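# Tableware and props, corner table

Notes on the setting used for the Jilia breakfast series, updated 2025-12-18. The series covers small place settings: one plate, one item of food, plain surface. The surface is kept white and matte so that glaze color and crust color can be compared from one entry to the next.

Items are listed by their Gilby catalog name where they have one. The catalog holds 1,000 entries, most of them plates and shallow bowls. Dimensions are kept in the catalog and are not repeated on this page.

## Surface and walls

The table stands in the corner, turned at an angle to both walls. Gray paneling was chosen over paint - it wipes clean and gives off little color. Panel seams are left visible. Retouching them was tried in February and dropped after four entries.

## Plates

Colored plates are preferred to white ones, which lose their rim against the table. Warm colors work best with baked goods. Any plate with a chipped rim is withdrawn and its catalog number retired.

Cleaning is by hand, with a soft cloth and no abrasive. Ridged interiors hold flour and sugar and need a second pass with a brush.

## Bread

Rolls are supplied by Mihăilă in trays of 40. Sugared crusts shed when handled, so the table is wiped between settings. Rolls go next to the plate first and onto it second, and both positions are logged under the same entry.

## Gallery

**Round plate and small roll.** Salmon-pink plate with raised rim and faint circular ridges, set toward the back left. Golden roll, oval, with a sugar-dusted crust, on the bare table to the right.
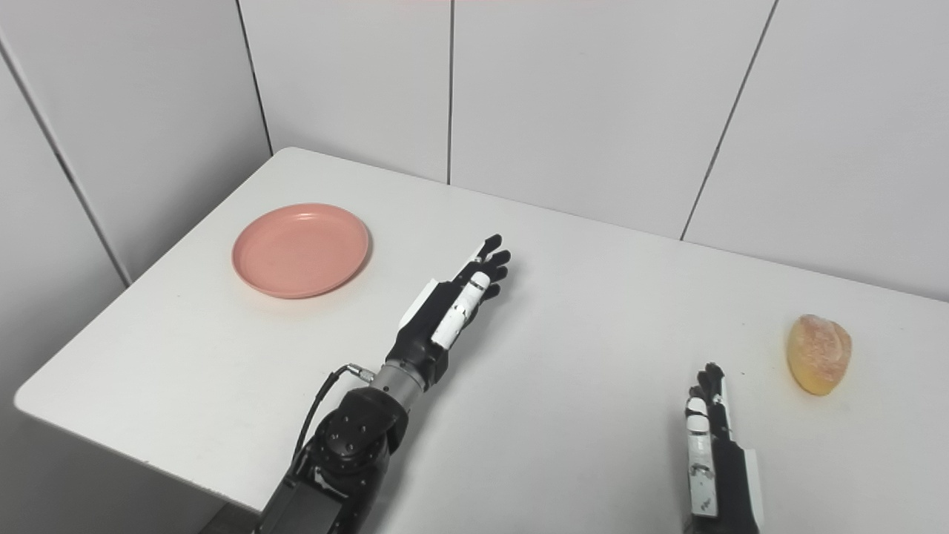 Viorica Oprea writes that pink glazes should be logged by batch as well as by name. She has two plates from the same Gilby line, bought a year apart, and they do not match when stacked. She would also like the bread entries to state the type of flour, as rye crusts brown differently under sugar.

Batch marks will be added to the plate entries where the mark is still legible. Flour type has to come from Mihăilă and will be entered for new trays only.

Corrections to catalog names go to Costel Ursu.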